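Helpers wanted: Likby student robot hand project, Toledo

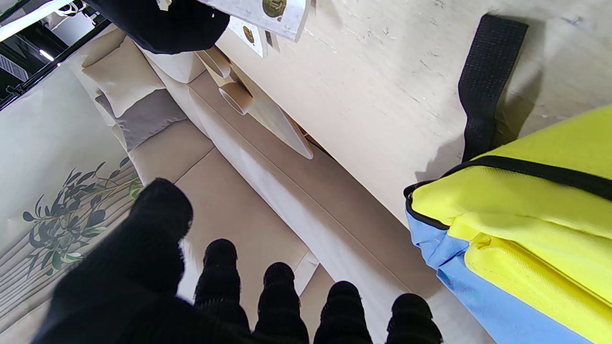 Posted 18/12/2020

We need people for the February block. Students mostly, but anyone 16 and up can apply. No robot background needed, we'll show you. What we do need is patience and showing up on time.

The project: a five-fingered hand on an arm, built up over three semesters by the Likby club, and we are now at the stage where it has to learn to pick up ordinary stuff. Bags, straps, cardboard, cloth, things with tags on. Soft things are the hard part. It does OK with boxes. Zippers, no.

Open spots

Operators. You wear the tracking glove and drive the hand through a task, over and over. Sessions are two hours with a break in the middle. Goal is 400 good runs by the end of the block, so it does get repetitive, be warned. Left handers very welcome, we have only one.

Table crew. You reset the items between runs, move things around, swap in new ones, write down what got dropped. Good job for somebody who likes things done the same way every time, or who can be talked into it.

Labeling. Can be done from home. You watch the wrist camera clips and mark where the grasp starts and where it lets go. Need a laptop and decent internet. Training is one call, 46 minutes last time, we will try and keep it shorter.

One person for code. Python, some Linux, not scared of somebody elses messy repo. Ask for the branch called trornus, thats the current one. Main is out of date, dont bother with it.

Time and money

Operators and table crew: two sessions a week minimum, evenings, all of February. Pay is a flat 80 dollars per week if you make both sessions. Labelers get paid by the batch, rate sheet comes with the reply. Code spot is unpaid, sorry, but can count for project credit if your school signs the form. Get the form in early, they are slow.

We have room for 20 people total incl. labelers.

Where

Zestenthorpe building, Toledo, second floor, the lab past the vending machines. Side door only after 5, ring and wait. Masks on the whole time, hands washed before you touch the glove. Closed shoes. Long hair tied back near the arm. If you feel sick stay home and text, you will not lose your spot.

To apply

Email Valdir Evangelista at the club address with:
your name and school (or job)
which spot, first and second choice
evenings you can NOT do
hand size if applying for operator, S / M / L, the glove runs small
anything we should know, wrist injuries etc.

No resume. A few lines is plenty. Under 18 we need a parent signature befor the first session, no exceptions.

Replies go out after the break. Labeling can start earlier if you want it to, just say so in the email.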